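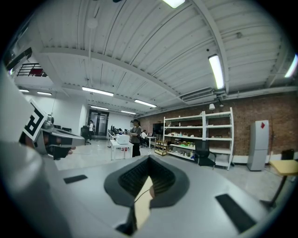
October – by the Holtesow premises desk
2 min read

Checklist: overhead items, main room, unit 597

1. Ceiling panels. White corrugated. Look for staining along the joints and lifted edges. Pass.

2. Main beam. Paint intact, no cracking at either end. Pass.

3. Fluorescent fittings. All to be lit for the check. Listen for hum, note any flicker after 20 minutes. One fitting slow to start – tube to be replaced, Fallasum stock no. 709.

4. Smoke detector. Round, ceiling mounted. Press and hold test button with the pole. Sounder heard at the doorway. Pass. Dust the casing before the next visit.

5. Air-conditioning vent, above the brick wall. Louvres clear, no drips on the brickwork. Filter grey – wash and refit.

6. Wall lamp under the vent. Check that the shade is secure and the bracket doesn't turn. Bracket loose by 2 mm. Tighten.

Items 3, 5 and 6 stay open until signed off in the Clalutent log.

Comments (3)

rezaei_lettings: Does item 4 cover the sounder level, or only that it sounds?

Holtesow premises desk: Only that it sounds. Level is on the yearly sheet.

tubes_and_trays: Check the starter before you change the tube. Cheaper part, same fault.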